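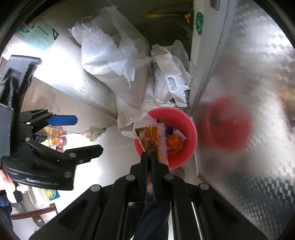
La bolsa de salsa y el bol rojo donde voy juntando los sobres abiertos

Foro > Cocina y despensa > Conservación

Tema: Salsa picante en bolsa zip, ¿la pasáis a tarro?

marisa_lh
Buenas. Compré salsa de chile al peso y la tengo en una bolsa zip transparente, como la de la foto. Es espesa, entre marrón oscuro y naranja. Hasta ahora la guardaba de pie dentro de un bol de plástico rojo con los demás paquetes empezados, pero cada vez que saco algo tengo que levantar la bolsa y me da miedo que se abra. ¿La dejo en la bolsa o la paso a un tarro? Me quedan 283 gramos, pesados con bolsa y todo.

Tolo80
A tarro de cristal, sin pensarlo. El cierre de esas bolsas se llena de salsa en cuanto metes la cuchara y ya no ajusta. Tarro hervido, bien seco, y a la nevera.

pimenton_y_sal
Yo no la pasaría. En la bolsa sacas el aire apretando y en el tarro medio vacío queda un hueco grande arriba. Corto una esquina, aprieto lo que necesito y cierro con pinza. Llevo así desde agosto con una parecida y cero problemas.

Tolo80
Cortar la esquina de una bolsa zip es quedarte con una bolsa con dos agujeros. Y una pinza no es un cierre.

pimenton_y_sal
Para la mía funciona. Tampoco es para guardarla cinco años.

Sibel Güler
Depende de lo que lleve. Si es chile fermentado con bastante sal aguanta bien en los dos sitios. Si lleva ajo fresco en aceite, nevera siempre y poco tiempo, da igual el envase. Marisa, ¿sabes los ingredientes? En casa hacemos pasta de pimiento y la repartimos en tarros pequeños, de los que se acaban en un par de semanas, y el resto va al congelador en bolsas planas.

marisa_lh
En la tienda me dijeron chile, sal, soja y aceite. Del ajo no pregunté. Es una tienda pequeña, Kozan, no ponen etiqueta en lo que venden a granel.

Sibel Güler
Pregunta la próxima vez. Mientras tanto la trataría como si llevara ajo.

rafa_desp
Lo de congelar en plano lo apoyo. Bolsa tumbada en una bandeja, capa fina, y cuando está dura se parte con la mano. Yo marco con el canto de un cuchillo 6 porciones antes de meterla.

nuria.v
Otra cosa: ese montón de bolsas blancas detrás del bol, contra la pared. Yo tenía uno igual y lo quité porque se acababa mezclando con los paquetes. Mete las de asa dobladas en una sola y el saco de rafia, o lo que sea el blanco deshilachado, fuera de la zona de comida. Los sacos así van soltando hilos.

marisa_lh
Tienes razón con el saco. Las bolsas las uso para la basura y están ahí por comodidad, pero les buscaré un cajón.

Tolo80
Yo tengo un dispensador Fenier de pared para las bolsas. Se queda corto si acumulas muchas, pero para el día a día va bien.

nuria.v
Una caja de pañuelos vacía hace lo mismo y es gratis.

pimenton_y_sal
Volviendo a la salsa, si al final la pasas a tarro, mete la bolsa un rato en la nevera antes. Fría se despega mejor del plástico. Luego cortas un lateral entero y arrastras con una espátula.

Tolo80
Ahora sí hay que cortar la bolsa, por lo visto.

pimenton_y_sal
Para vaciarla sí. Lee bien.

marisa_lh
Gracias a todos. Voy a hacer mitad y mitad: un tarro pequeño para la nevera y lo demás congelado en plano como dice Rafa. El bol rojo lo dejo solo para sobres y paquetes secos. Cuando pase por Kozan pregunto lo del ajo y lo pongo en este hilo.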